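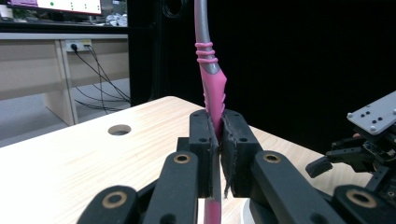

Page last changed: May

Why is a toothbrush shaped like that?

I've got a bright pink and grey toothbrush to talk about today, and I'm going to start at the end you probably never look at, the handle.

Go and fetch your own toothbrush if you can (ask first if it's somebody else's bathroom!). Hold it the way you do when you're brushing. Where does your thumb go? Mine goes on the side with the bumps, every single time, and I never decided to put it there. My thumb just likes it.

Bumps and ridges are there to help you hold on. Think about what your hands are like when you brush your teeth. There's water, there's foam, there's sometimes a blob of toothpaste that missed. A perfectly smooth handle would slide about like a bar of soap. The pink handle has ridges moulded into it and little scooped-out notches along one edge, so your fingers have something to push against. "Moulded" means the shape was made when the plastic was soft. It's a bit like jelly setting in a fancy bowl – when it comes out, it has kept all the bowl's wiggly bits.

Look for the same trick around your house. Bicycle handlebars have it, and so do screwdrivers, jar lids and the soles of your trainers. I once spent a whole rainy afternoon hunting for grippy things with my neighbour Retno Raju, and we only stopped because it was time for tea.

Now go up a bit. Past the handle you get to the part called the neck. On the pink brush the neck is grey, and there are three raised pink rings round it, which I think look rather smart. The neck is thinner than the handle on nearly every toothbrush, and there's a good reason. Your mouth isn't very big! A fat neck would bump into your lips and cheeks and you'd never get to the teeth at the back.

Some necks are straight and some bend. The grey one curves just slightly. People who design toothbrushes have tried all sorts of bends over the years, and they don't all agree about which is best, so don't worry if yours is as straight as a ruler. How you brush matters much more.

At the very top of any toothbrush is the head, where the bristles are. Bristles today are usually made of nylon, a kind of plastic that can be pulled into very thin threads. Long ago they were often made from the hair of pigs. Yes, really! Pig hair takes ages to dry, and germs like damp places, so nylon was a big improvement (and the pigs were probably pleased too).

Kuo-hua Chiang, who is eight and reads these pages before anybody else does, wanted to know why bristles go all bendy and splayed out. It's because you squash them twice a day, every day, and in the end they stop springing back. Splayed bristles don't clean very well. Most dentists say to get a new brush every three months or so, or sooner if yours looks like a hedgehog that's been sat on.

Things to try

Brush with a dry hand, then with a wet one. Does your grip change? Do you squeeze harder?

Draw your own toothbrush handle. Where would you put the bumps? What would you do for somebody with very small hands, or for somebody whose fingers are sore and stiff? (A fatter handle is often easier for them to hold.)

When you've finished brushing, rinse your toothbrush and stand it up with the bristles at the top, so the air can get to them and the water can run down.

I'm doing combs next. If you've got a question about combs, ask a grown-up to help you send it in, and please tell me how many teeth yours has lost. Mine's lost four.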